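CAN IT DO THE DISHES YET? (shop floor edition)

September 3, 2018

Quick one this month, I'm writing it between two meetings and the coffee is gone. Several of you wrote in after the August issue asking the same thing. When does a machine take over the boring jobs. Folding, sorting, clearing the table, picking parts off a line. So I went over to Usden and asked.

Short version: not yet for the house. Getting there for the shop floor, if your shop floor is tidy and your parts are dull.

Longer version. Iman Badawi runs the handling cell at Porklow, the small packing outfit behind the Zidumthorpe road. Ordinary place. Molded plastic parts, belts, bins, a lot of tape. She has wanted someone other than her evening crew to do the belt picking for years. It's the job people ask to be moved off of. You stand there, a part comes by, you pick it up, you turn it over, you put it where it goes. Then the next one.

She let me watch most of a morning. What struck me was how slow the interesting bit is. The swing over the belt, fine, fast enough. Then the last inch. Jaws open, down over the part, one finger each side, and everybody in the room leaning forward a little. Me included.

Curved parts are the trouble. A square box, any arm can grab a square box, they've been doing that since before I had this job. Something round with a hollow in it is a diffrent animal. Squeeze on the wrong spot and it rolls. Squeeze on the lip and it tips over. A person does this with two fingers while talking about football.

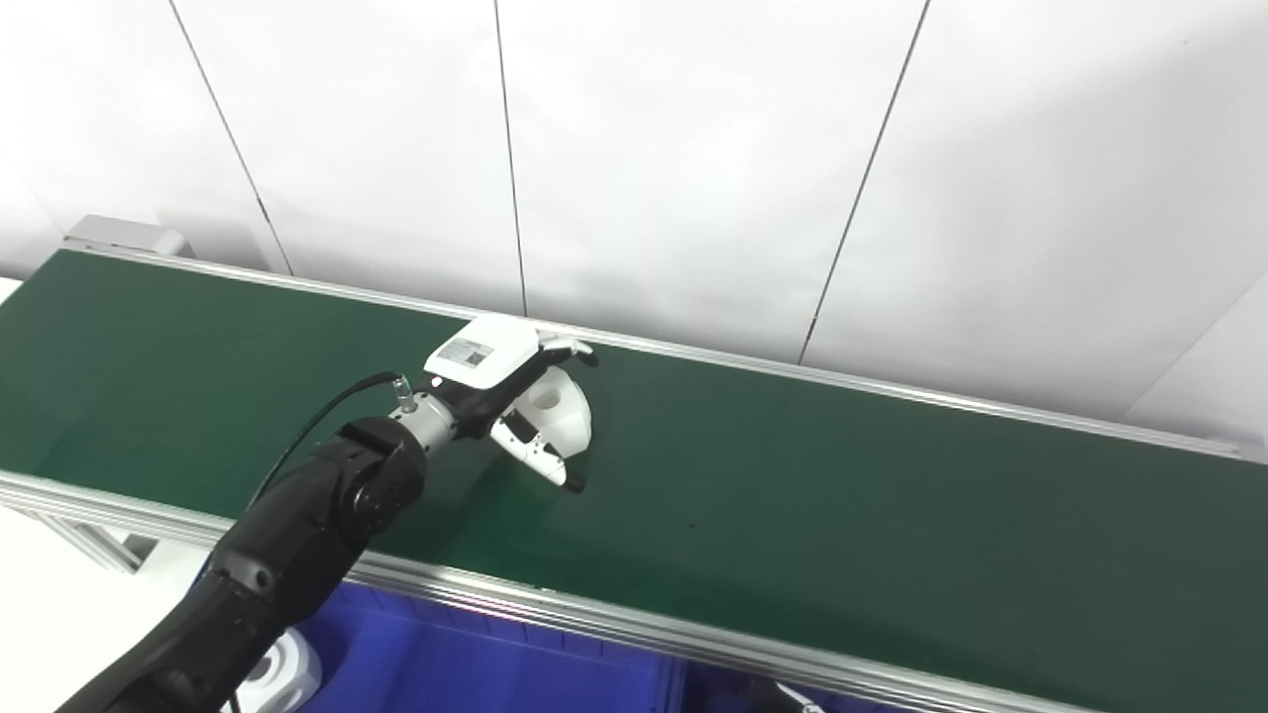 Open jaws either side of a white plastic part, green belt. The last inch.

Numbers, for those who like them. Iman's log for the August trial has 1573 attempts in it. Of those, 263 were misses, which she counts as anything where the part didn't get lifted clean on the first go. Good or bad? Depends who you ask. She thinks it's a decent start. Her evening crew thinks it's hilarious.

Misses weren't spread evenly either. A big clump came on one day when they swapped to a part with a shallower curve and didn't change anything else. Another clump right after lunch, sun on the belt, vision system unhappy. They hung a sheet over the window. Better. A bedsheet!! Keep that in mind next time you read that full automation is two years off.

Now the house question. I put it to Maarja Paulauskas, who teaches the evening controls class in Usden and has built more grippers than she wants to talk about. Her answer was pretty blunt. "On a line the part comes to you, same height, same light, more or less the same way up. In a kitchen nothing comes to you. It's under something else and there's sauce on it."

She did one sink test herself, years back. Cups and bowls only, no knives, no glass. It managed 6 before it wedged a bowl in the drain and sat there pushing. She switched it off and washed up by hand.

What about laundry, I asked. She laughed for a while. Cloth has no shape till you pick it up and then it has a new one every time. Her guess is that towels come first, shirts a long way after, fitted sheets never. I can't fold a fitted sheet either so no hard feelings.

Vacuuming is the one everybody brings up, and fair enough, floor robots work. But look at what the job is. Drive about, don't fall down the stairs, suck. No hands in it. Soon as a chore needs hands it gets hard, and most of them need hands.

So what's worth doing now, if you run a small shop and have a dull job like Iman's? Her advice, scribbled on the back of my parking ticket and typed up as is:

Start with one part. One. Don't let sales talk you into the whole catalog.

Sort your lighting before you buy anything.

Keep the person on the line for the first month at least, and let them write down the misses. They see things the log doesn't.

Try soft fingertips if the parts are slippery. Cheap, quick to swap.

Budget for the cable. She means the cable wearing out and getting caught on stuff, not the price of it. Everyone forgets the cable.

Also she says don't run it overnight alone until you've watched it a good long while in daylight. She learned that one with a different machine and wouldn't go into detail.

Porklow is carrying on with the trial through the fall, a second part shape next and then mixed shapes if that goes OK. Iman is not moving anyone off the evening shift for now. Asked her straight out, she said no, she'd rather have them on packing where she's short anyway.

If you want to see the cell, there's a visit planned with the Abdel Rahman training shop, 26 places, and people have allready been emailing me before it's even announced. Reply to this newsletter with your name and shoe size (they lend out the safety shoes). Closed toes if you're bringing your own. No kids under school age please, sorry.

And if any of you have a machine at home that does a real chore, with hands, start to finish, write in. I'll drive out and look at it.

Next month: labels that won't stick in the cold. Got a lot of mail on that.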